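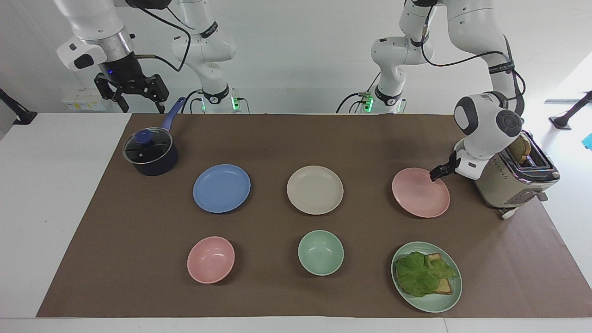
A customer wrote in to ask whether plates really need a color each. They don't, but it does settle who gets the pink one.

Reading time: 2 min

Does the lid come with the saucepan?
Yes. It's glass, so you can watch the rice boil over.

Can I stack the plates?
Of course. They're shallow and barely take up a shelf — your mugs will find another excuse.

Can I return one plate?
Within 6 weeks, unchipped. "It arrived like that" works better with the box.

Cenard Kitchen Shop | Contact us | © Cenard | Back to top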